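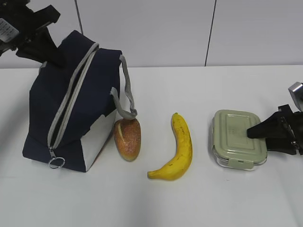

2. Materials and packing task

A packed lunch is usually put together in a few minutes, on whatever surface is free, and the person doing it rarely measures anything. Earlier work on packed lunches has mostly looked at what is eaten. We were interested in the step before that, when separate foods of different firmness have to share one soft bag. The task was therefore built from ordinary items that most participants had handled many times. As Figure 1 shows, they include a small oval bread roll, a banana and a rectangular food storage container with a pale green lid, set out on a white table beside an insulated lunch bag. The roll and the banana were chosen because both are easily marked by pressure. The container keeps its shape and does most of the pressing.

The bag was obtained through Skison, a supplier of school and office goods, and was selected after a short comparison with two stiffer models. Stiff bags stand open by themselves and make packing easy, but few of the people we spoke to during planning used one. The bag we kept is soft. Its top sags inward when there is little inside to hold it up, and its long zipper runs diagonally, down onto the front. It has a webbing carry strap, which several pilot participants moved out of the way before doing anything else. We recorded this as a separate step, "clearing the strap," and kept it in the coding scheme for the main study.

2.1 Work surface

Packing was done on a plain white table with nothing on it except the items for the task. The choice of a bare table was made after the pilot, in which we had used a kitchen counter at the Ionescu building. The counter had a raised back edge, and participants leaned the bag against it while filling it. This is a sensible thing to do at home, but it hid the difficulty we wanted to study. On an open table the bag has to be steadied by hand or by its own contents.

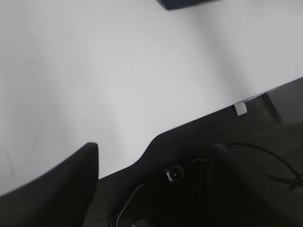

Table height was not adjusted between participants. A few of the taller ones said they would have liked it higher, and two asked to sit down. Sitting was allowed, and the sessions concerned are marked in the data. We found no reason to leave them out. The surface was wiped after each session, and the bread and fruit were replaced whenever they showed any damage from the session before. Over the whole study we went through 100 bread rolls, bought from the same bakery counter each morning. Bananas were picked at a similar ripeness, yellow with light freckling, as greener fruit proved too firm to show bruises by the end of the day.

2.2 Opening and holding the bag

Opening the bag took longer than we had planned for. We had expected the time to go into fitting the items, and the first version of the coding sheet had only one line for everything that came before the first item went in. Decha Petchrat, who coded the pilot recordings, proposed dividing this line into four: clearing the strap, finding the zipper pull, opening the zipper, and spreading the mouth of the bag. All later sessions were coded in this way.

The fabric itself matters at this stage. Padded fabric bulges and folds when pushed, and a fold near the zipper can close the opening again as soon as the hand is taken away. Participants dealt with this in different ways. The most common was to hold one side of the mouth open with the weaker hand and pack with the other. A smaller group pushed the container in first and let it prop the sides apart – this left both hands free for the rest.
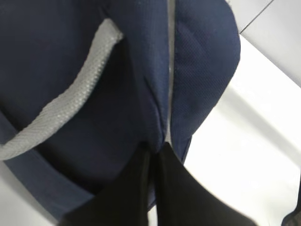 We did not instruct participants in either method, and the written task sheet said only that everything should go into the bag and that the bag should be closed at the end. Questions about order were answered with "whatever you would do at home." In total, 253 packings were recorded and coded, giving 1,950 separate steps. A step was counted once if a participant started it, stopped, and then went on with the same item. If another item was handled in between, it was counted again.

2.3 Lifting and checking

After closing the bag, participants were asked to lift it clear of the table, hold it for a moment and set it down where they had taken it from. A soft bag that looks well packed while lying down may behave differently when it hangs. The heavy item slides to the bottom and anything under it takes the weight. For this reason we judged the packing by the condition of the food after the lift. The bag was opened by one of the authors, the items were taken out in order, and the roll and banana were checked for dents, tears and new dark marks.

The storage containers came from Zukex and were filled with dry rice to the same level for every session. Lids were checked as well, although a loose lid was rare and we do not analyze it further. Sessions ran from December until the end of winter, and the last one took place before the building changed its opening hours. The coding sheet used throughout is the version dated 2 April 2023, applied to all recordings after they had been collected.

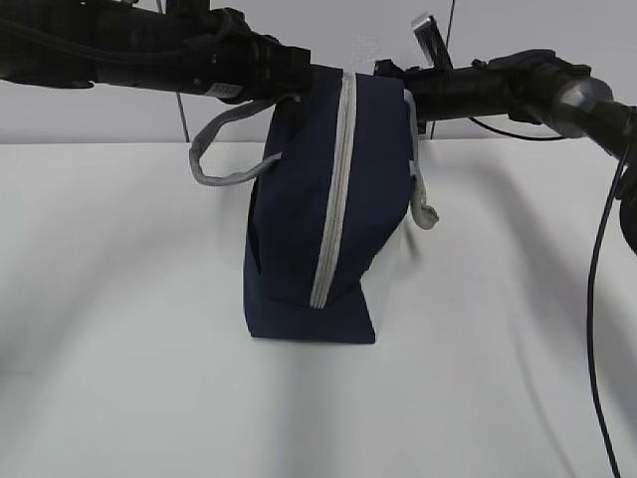 2.4 Participants

Participants were recruited through the staff cafeteria run by Cladance and through a notice in the entrance hall. Anyone who packed a lunch at least once a week, for themselves or for someone else, could take part. We did not ask about diet. Parents of school-age children made up a large share of the group, and many of them told us that they packed two or more lunches each morning. They could choose whether to work in silence or talk while packing, and most talked.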